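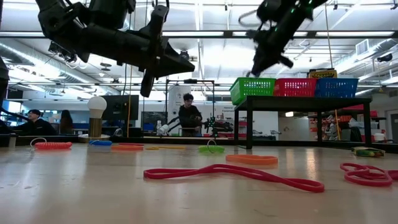 Last changed: January, by Amarachi Uzor

Band sorting: how to run the two-arm task and score it

Use these steps to repeat the band sorting runs from the Brolcombe study. The method trains one policy on both arms together and asks whether it can handle soft, tangled things as well as rigid ones. Rubber bands and cords are hard for it – they never land in the same shape twice.

Before you start

Put the green, red and blue baskets side by side on the black table, green on the left. Spread the bands and cords over the pale tabletop. Leave some flat and let others overlap. A few should stand up in a loop, as coiled cords tend to do.

Start the Sernero controller and wait until both arms report ready. Then load the Ledov checkpoint you want to test.

Running a trial

1. Send both arms to the home pose.
2. Start recording, then start the policy.
3. Keep your hands off the table until the policy stops or the time limit runs out.
4. Write down the result for each band before you reset.
5. Mix the bands by hand and spread them again. Do not copy the last layout.

Scoring

A band in the matching basket scores 2. A band that was lifted and then dropped scores nothing. Orange and yellow bands have no matching basket, so any basket is accepted for them. If two bands come up together, score each one separately and add a note.

What we found

We trained on 1493 demonstrations, then again on around 3000. The larger set helped most with long bands lying in loose curves. It did little for tangles, where the gripper still tends to close on several strands. Ifeanyi Olaniyan is testing a short shake after each grasp – results will go on the Hyun page when the runs are finished.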